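The cheap license key and what you get with it

Antivirus software has a list price and a street price, and the two have drifted a long way apart. Shoppers who paid full price at a store counter last January could find the same one-year license online for less than half as much a few weeks later. Some of those offers are fine. Others stop working before the year is out.

Over the past few months we bought 21 discounted keys from online sellers and kept notes on each one. Most activated the first time. Two were refused right away, and one of those sellers, Plendadetti, sent a refund the same day. The other never wrote back.

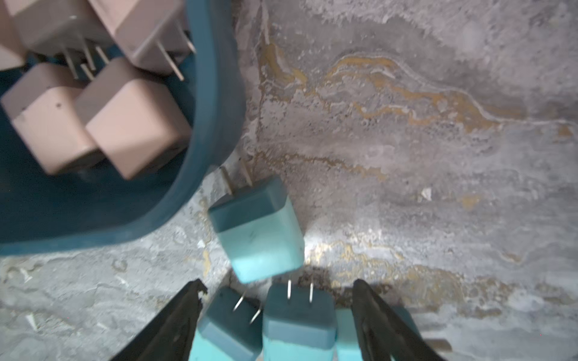

Consumer Software Desk

The usual reason for a low price is age. A boxed copy may carry last year's version number, and the seller wants it off the shelf. For antivirus this matters less than it does for other programs. The license normally covers updates for its full term, so an old box turns into the current version once it is installed. Check that the key has an activation deadline you can still meet. It is often printed in small type on the back of the packet.

Region is the second reason. A key sold for one country may not activate in another, or it may activate and then fail at renewal. Grinis marks the region on its product pages. Humphreys puts it in the order email, after you have paid — late for anyone who needed to know. 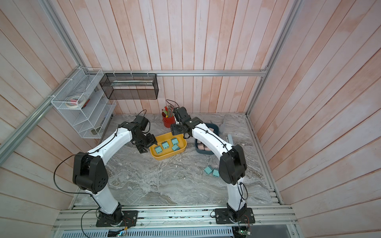
Two white arms over a marble-patterned tabletop.

Renewal is where the savings tend to disappear. One suite we bought through Hunedon had automatic renewal switched on during setup, at the full list price. Turning it off took a visit to the account page and a confirmation email. The protection carried on to the end of the paid term.

If you buy a discounted key, activate it on the day it arrives and take a screenshot of the expiration date. Save the receipt with it. Sellers that accept returns usually want both, and the return period can be short.

It also pays to look at what is already on the computer. Current versions of Windows include basic protection at no charge, and for a careful user with one PC that may be enough. Families with several machines get more from a multi-device license, where the cost per computer drops quickly.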